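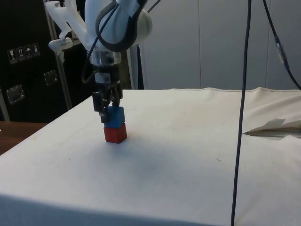 Stacking Blocks and Other Small Stuff on a Covered Table

I put a cloth over my big work table every winter and then spend the first week grumbling about how everything on it tips over. Blocks, spice tins, the little jars of screws, all of it. A cloth is great for saving the tabletop (mine has seen glue, tea and one very bad afternoon with wood stain), but it does change how things stand. These are the habits that have stuck with me.

Pull the cloth flat before you put anything down

Smooth it from the middle out to the edges with your forearm. A wrinkle you can hardly feel is enough to make a tower lean. If the cloth has been folded in a drawer since spring, iron it. I know, I know, but it takes me 16 minutes for the whole thing, and that includes finding the iron.

Start with two

A red block on the bottom, a blue one right on top, edges lined up. Look at it from the front and then from the side. When two sit square, add the third. My kids go straight for the skyscraper and get very cross with me for saying this!

Let go slowly

Most of my wobbles happen on the way out. Hold the top piece by its sides, set it down, wait a second, then open your fingers evenly. Pulling one finger away first drags the piece along with it.

Washing a white cloth

Shake it outside first. Crumbs and sawdust turn to paste in the machine. I soak mine overnight in the laundry sink, then wash it warm with nothing else in the load. Skip the fabric softener, it makes the cloth slippery and you'll be chasing your jars all over again.

Where the blocks live

We had ours in a Tillier box with a snap lid until the hinge went. Now they're in a Jemton tub, the shallow one, 19 inches long, and it slides under the bench. Shallow is the trick, because deep tubs get dumped out on the floor every single time. I keep the reds and blues together and the odd shapes in a drawstring bag on top.

Next on my list is the drawer of mystery lids. Send help, or at least a label maker.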